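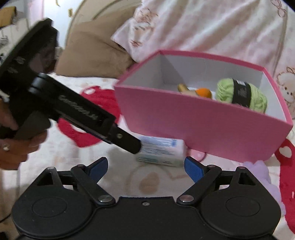
**Figure 4.** Sorting on a bed. A small white box with pale blue and green bands lies on the sheet, partly tucked under a corner of the open pink box.

## 4.2 The bed as a sorting surface

Our interview guide had a section on tables. It had a section on shelves as well, and a rather proud page and a half on the kitchen bench. It had nothing on beds, which is a pity, as the bed is where most of the sorting in the Unberg households took place. We had thought of the bed as furniture for sleeping in. Our participants treated it as the largest flat surface they owned, with the added merit that things dropped on it do not break.

Of the 20 households in the study, most used a bed at some stage when putting away small goods such as toiletries, chargers, sewing supplies and the sachets that hotels give out and people keep. The reasons offered were practical. A bed can be walked around on two or three sides. It sits at a fair height for someone standing and a comfortable one for someone kneeling. It also comes with a deadline: whatever is on it has to be gone by night. One participant in the Fodor flats described this as "the only filing system that gets angry with you."

Against this, a mattress is a poor tabletop. It is soft and it slopes towards anything heavy. Small cartons slide under the edges of larger containers, as in Figure 4, and can stay there until the container is lifted. We came to call these items *strays*. They matter to our argument, as a stray is neither sorted nor unsorted. In the diaries they show up as entries like "found the other one" written well after the box in question had been declared finished.

The open box does a good deal of work in this setting. Participants rarely began with a category and then looked for a container to suit it. They began with a container they liked, often one that had held a gift, and let it decide what belonged inside. Colour counted for more than we had expected. A pink box in the Jesavska household became the place for "bathroom things, but the nice ones", a class that took in wrapped soap and left out toothpaste for reasons that were explained to us twice and that we are still unable to reproduce. The lid, where there was one, was usually put somewhere sensible and then lost.

Printed cartons raised a problem of their own. A packet takes up more room than the thing inside it, and every participant knew this. Many kept the packet anyway. The arguments were that it stacks better, that it keeps dust off, and that it looks new. We coded these under "retained packaging" in the Privska scheme (Section 3), which allows only 2 values, kept and discarded. A third value, for cartons that were thrown out and then fetched back from the bin, would have saved us some trouble at the coding stage.

None of this makes the bed a good place to sort. It does suggest that storage advice written for desks and benches is aimed at rooms where the work is often done somewhere else - usually on top of the doona, with the light on, a little later than planned. Section 4.3 turns to drawers, where the strays tend to end up.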